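Barredo autonomy plebiscite

The Barredo autonomy plebiscite was a vote held in December in the island district of Barredo on whether the district should leave the province of Foria and be governed under its own charter. The proposal was approved by a margin of 226 votes. The result was confirmed by the provincial electoral office after a partial recount.

Background

Barredo was joined to Foria when the two coastal districts of the former Planus territory were merged. Residents of the island kept their own municipal court and harbor dues, but road spending, school staffing and fishing licenses passed to the provincial capital at Skultum. Complaints over the ferry subsidy, which the province reduced twice, led to the founding of the Barredo Charter League under Teodoro Lumbao, a former harbor inspector.

The League presented a petition for a vote to the provincial assembly. It was rejected on procedural grounds, then accepted in amended form after talks between Lumbao and the provincial governor, Žydrūnas Eglītis. The resulting agreement, known as the Skultum Accord, set the wording of the question, limited campaign spending and required a simple majority of valid ballots.

Campaign

The Charter League argued that island revenue should be spent on the island. The opposing group, Together in Foria, was led by Rhea Tolentino, a member of the assembly for the northern wards. She held that Barredo would be unable to maintain its hospital without provincial funds — a claim the League disputed throughout the campaign. The two leaders met in 2 public debates, both moderated by the retired judge Rogelio Dalisay.

Voting and count

Polling places opened at 7 a.m. and closed at 6 p.m. Ballots from the outlying wards were brought by boat to the district hall, where counting continued overnight.

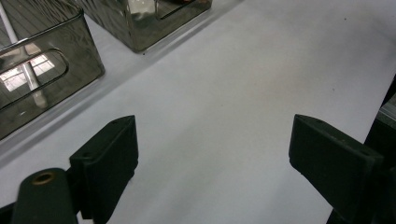

Together in Foria requested a recount in the eastern ward, where 596 ballots had been cast and 125 had been set aside as unclear. Dexter Gatchalian, the district election officer, granted the request. Most of the disputed ballots were admitted, and the overall outcome did not change.

Aftermath

Eglītis accepted the result and appointed a commission to divide property and debt between the province and the new district government. Lumbao served as interim administrator until the first charter council was elected. Negotiations over the ferry subsidy — the original cause of the dispute — were assigned to a separate panel, and the existing rate remained in force while it met.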